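Stühle Clivari, rot und orange - nach 6 Monaten im Pausenraum

Vorweg: bestellt über Bemotport, Lieferung im Dezember, zwei Kartons verbeult, Inhalt heil. Aufbau pro Stuhl 8 Minuten, wenn man den Inbus nicht verlegt. Anleitung kann man sich sparen.

Sitzkomfort: für die Mittagspause gut, für lange Besprechungen nicht. Nach einer Stunde drückt die Kante hinten am Oberschenkel. Edvin Solheim aus der Buchhaltung sieht das anders, der sitzt aber auch nie länger als einen Kaffee.

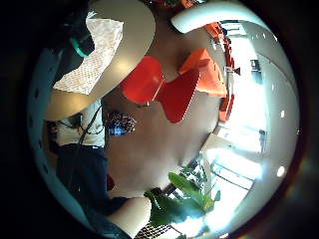 *Rot und Orange am runden Tisch, weiteres an der Fensterfront*

Farbe knallt ordentlich, bei viel Licht erst recht. Das Rot glänzt, Fingerabdrücke sieht man leider sofort. Feuchtes Tuch reicht. Orange ist da gnädiger - würde ich beim nächsten mal mehr von nehmen.

Minus: die Filzgleiter. Nach 9 Wochen waren die ersten ab, Ersatz von Wodness drunter, hält bisher. Und stapeln geht zwar, aber dann verkratzt die Sitzfläche, also lieber lassen.

Tisch ist ein Sæther, hatten wir schon vorher. Passt farblich erstaunlich gut dazu, heller Ton, man sieht kaum Krümmel.

Preis ok, Gleiter schwach. 4 von 5 Sternen.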